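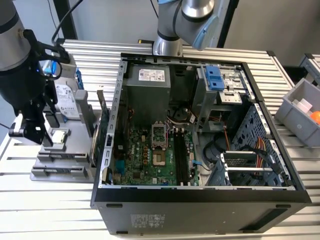

4.2 Fitting the processor

Before you begin: the computer is switched off, the power cord is pulled out and the side panel is removed. Lay the tower on its side, so the motherboard is flat and you look at it from above.

1. Touch bare metal of the case with your hand. Do this again each time you come back to the bench.

2. Move the loose cables away from the socket. Do not unplug them. The socket must be free on all sides.

3. Look at the socket with the metal bracket raised. The gold pins inside must stand in straight lines. If one pin is bent, stop and write it on the Codau sheet.

CAUTION: Never touch the pins, also not with a cloth or a brush. The power supply stays closed — do not open it for any reason.

4. Hold the processor by two opposite edges. Find the small triangle on its corner and match it with the mark on the socket.

5. Lower it straight down and let go. Do not push and do not slide it.

6. Close the bracket and press the lever under its hook. It needs some force, this is normal.

7. Put on thermal paste, the size of a small pea, then mount the cooler as in 4.3.

Note: Memory is fitted after the cooler. On the Zititz board with two slots, a single module goes in the slot nearest to the socket. If the first start shows a memory speed of 1,333, this is correct for this board.

Questions about this section: Yến Hứa, Grikton workshop.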